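Trasham Desk Notes - README

Hi! This is my little collection of notes and photos on everyday mail jobs done at a desk: folding letters, stuffing envelopes, closing them up, sticking on labels. I started it in May when I was getting the Kerekes newsletter out by hand and kept forgetting how I'd done it the month before.

What you get

729 photos in 42 folders, one folder per sitting. The notes are plain text files with the same name as the folder. I typed them up right after each sitting, so spelling is hit or miss (sorry!).

Things I kept an eye on

Envelopes mostly. I like to lay one lengthwise and work the top edge with both hands - it gives me a much straighter fold. 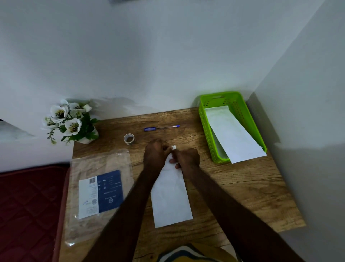 Pens and tape go in the notes too, but only if I used them that day. Folders 23 and up use my newer spelling of the job names, so "fold top" and "top fold" are the same thing. I'll fix it one day.

Known gaps

No padded mailers yet, and the Justmont batch is missing its notes. About 40 photos are near duplicates - I left them in.

Use it however you like, just keep this file with it.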